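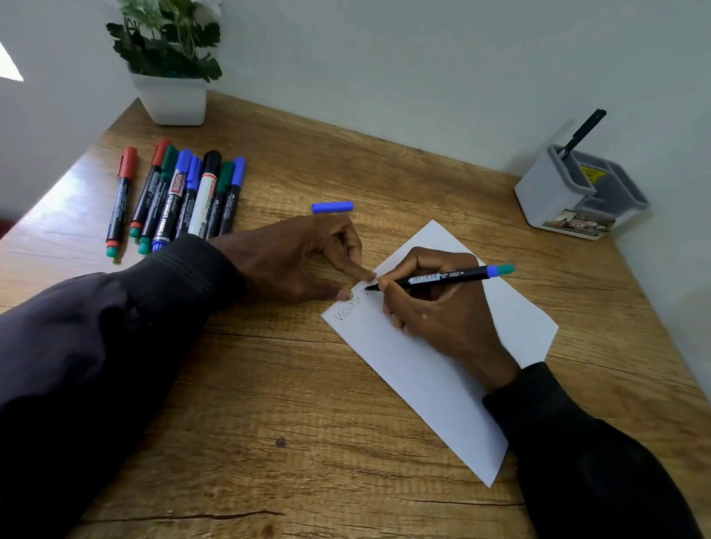
Which pen should I use for the lettering on my first sign?
Start with a black marker on plain white paper. Black reads well from across a room, and you'll see straight away where your strokes wobble - great for learning!

Section 4: Lettering your Beltau sign sheet

1. Lay the sheet on a clear patch of desk and turn it until your writing arm feels comfortable. A slant is fine, and plenty of people letter better that way.
2. Hold the paper still with your free hand, fingertips near the edge.
3. Write the name in thin capitals first. Keep the pen moving at one steady speed and lift it fully between letters.
4. Leave the sheet flat for up to 40 seconds before you touch the ink.
5. Now the fun bit - go back over the capitals to thicken them, or add a border in red, green or blue.

Note: Long names such as BIRVILLE need smaller letters than you'd think. Try the whole word on scrap paper first.

Caution: Permanent ink can soak through thin paper and mark the desk. Slip a spare sheet underneath, and put each cap back on until it clicks.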